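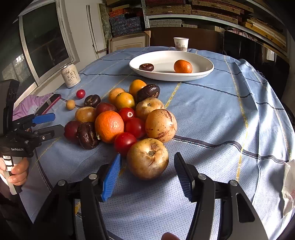

Figura 3. Coleta com duas garras manuais sobre a pilha de frutas, vista pela câmera de uma das garras.

4.2 Comparação das almofadas de dedo em objetos arredondados

A segunda série de ensaios tratou do efeito da almofada de dedo na preensão de objetos lisos e arredondados. Nas séries anteriores, com caixas e embalagens rígidas, as diferenças entre almofadas foram pequenas e não justificaram uma análise separada. Com frutas o comportamento muda: a área de contato é menor e depende muito do ponto em que as mandíbulas se fecham. Por isso as frutas foram deixadas em pilha, e não isoladas, com peças grandes e claras ao lado de tomates, ameixas e uma laranja, como na Figura 3. A garra em primeiro plano leva uma almofada azul estriada na mandíbula esquerda e uma preta, também estriada, na direita — a configuração que chamamos de mista. A toalha quadriculada foi mantida em todos os ensaios da série, para que o fundo visto pela câmera não variasse entre configurações.

Cada configuração foi usada por dois operadores, Muchen Zeng e Dinesh Shenoy, em 125 tentativas. Uma tentativa começava com as mandíbulas abertas e terminava quando o objeto era solto fora da pilha ou caía. Foram consideradas falhas a queda, o deslizamento visível durante a elevação e o deslocamento de frutas vizinhas a ponto de exigir a remontagem da pilha. A anotação foi feita sobre o vídeo por Mirta Alarcón, que não participou da coleta. Tentativas com a vista das mandíbulas encoberta foram descartadas e repetidas.

A configuração mista teve 6 falhas, contra 16 da configuração com duas almofadas pretas. Quase toda a diferença vem das frutas pequenas de casca lisa. Nas frutas grandes, o limite foi a abertura das mandíbulas: quando o operador se aproximava fora do eixo, uma delas tocava a casca antes da outra e a fruta girava. Isso ocorreu com as duas configurações, e a troca de almofada não teve efeito.

O uso simultâneo de duas garras trouxe outro problema. Quando a segunda garra entrava pela lateral, a câmera da primeira perdia parte da pilha, e a estimativa de pose ficava instável até que as mãos se afastassem. No controlador Eltano, a perda de rastreamento por mais de 300 ms interrompe o registro — o valor foi mantido, embora tenha custado várias repetições. Um limite maior foi testado em agosto e produziu trajetórias com saltos, inadequadas para a reprodução no braço.

Os resultados não se estendem diretamente ao braço robótico. O operador corrige a força ao notar o início do deslizamento, e o controlador atual não faz essa correção. A repetição da série no braço, com as mesmas almofadas e os mesmos critérios de falha, é apresentada na Seção 4.3.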